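3.2 Aufgabenbereich »Schubladen und Kleinmöbel«

Die Frage, ob Maschinen alltägliche Haushaltstätigkeiten bereits zuverlässig übernehmen können, lässt sich anhand vollständiger Tagesabläufe kaum beantworten. Im Projekt Keltevberg wurde daher ein eng begrenzter Aufgabenbereich gewählt: das Öffnen einer Schublade, das Entnehmen oder Ablegen eines Gegenstandes und das anschließende Schließen. Die Vorgänge wurden zunächst von Personen mit handgeführten Greifern ausgeführt und aufgezeichnet. Insgesamt liegen 798 Durchgänge vor, von denen nach Prüfung der Trajektorien 677 in die Auswertung übernommen wurden.

Auf eine Abschirmung der Arbeitsplätze wurde verzichtet. Mehrere Personen arbeiten gleichzeitig in derselben Halle, und die Möbel behalten die Gegenstände, die auf ihnen abgestellt sind. Ein Verfahren, das nur vor neutralem Hintergrund funktioniert, wäre für den vorgesehenen Einsatz ohne Wert.

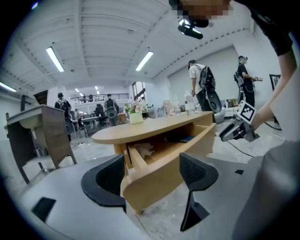
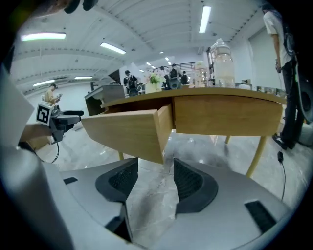
Abb. 4: Holzmöbel mit geöffneter Schublade, jeweils aus der Perspektive eines handgeführten Greifers. Erstes Bild: Beistelltisch mit Papiertuch in der Schublade. Zweites Bild: Schreibtisch, linke Schublade leicht schräg ausgezogen.

Für die Übertragung auf den Roboterarm wurde das Steuerungsmodul Kodix in der von Wekov angepassten Fassung verwendet. Jedes der 13 Möbelstücke wurde mehrfach angefahren, wobei Ausgangsposition und Inhalt der Schubladen zwischen den Versuchen wechselten. Als gelungen galt ein Versuch nur dann, wenn die Schublade am Ende vollständig geschlossen war und kein Gegenstand auf der Tischplatte verschoben wurde.

Das Öffnen bereitete erwartungsgemäß die geringsten Schwierigkeiten. Fehler traten vor allem beim Schließen auf. Wird die Frontplatte außerhalb ihrer Mitte gefasst, verkantet die Schublade in der Führung; ein Mensch korrigiert dies durch eine kurze seitliche Bewegung, die in den Aufzeichnungen häufig nur wenige Bildfolgen umfasst. Das Modul erkannte den Widerstand zwar, erhöhte jedoch in 34 Fällen lediglich die Kraft, worauf der Versuch abgebrochen werden musste. Die von Kneževič beschriebene Nachgiebigkeitsregelung wurde erst in der Versuchsreihe vom Februar berücksichtigt und wird in Abschnitt 4 gesondert behandelt.

Weiche Gegenstände stellen ein eigenes Problem dar. Ihre Form ändert sich bei jeder Berührung, sodass ein einmal berechneter Griffpunkt nach einem Fehlversuch nicht weiterverwendet werden kann.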